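Families in Morham will have to wait until January to find out whether the village school keeps its late bus, after a meeting on the route ended without a decision.

The bus leaves at 4.45pm and carries pupils who stay behind for clubs and homework sessions. It was due to stop at the end of this term, when the contract with the operator, Irkaler Coaches, runs out. Parents were told of the change by letter two weeks ago.

A petition against the cut has gathered 1,065 signatures, many of them from Zudberg, where the road to the school has no pavement for long stretches. Some 17 pupils from Zudberg use the service on a normal evening.

Farzad Sadeghi, who has two children at the school, told the meeting that his daughter would have to give up her after-school club if the bus went. "I finish work at six," he said. "There is no other bus, and I am not going to have her walk that road in the dark."

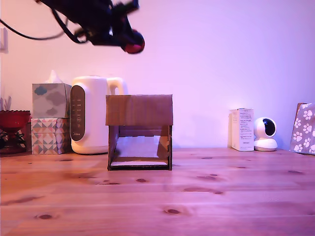

A robotic arm against a pale wall.

The district education office said the route had cost more each year while fares had stayed the same. It has asked Irkaler Coaches for a price to run the service on fewer evenings, and is also looking at a smaller vehicle.

Parents at the meeting were split on the idea of higher fares. Several said they would pay more to keep the bus running every evening -- others said families with more than one child at the school could not afford it. A request for the office to publish the full costs of the route was agreed.

The morning bus and the 3.20pm bus home are not affected. Passes already bought for the late bus remain valid until the end of term, and the office said refunds would be given on any that run beyond it.

Written comments can be handed in at the school office or at the library in Matsuda Road until noon on the last day of term.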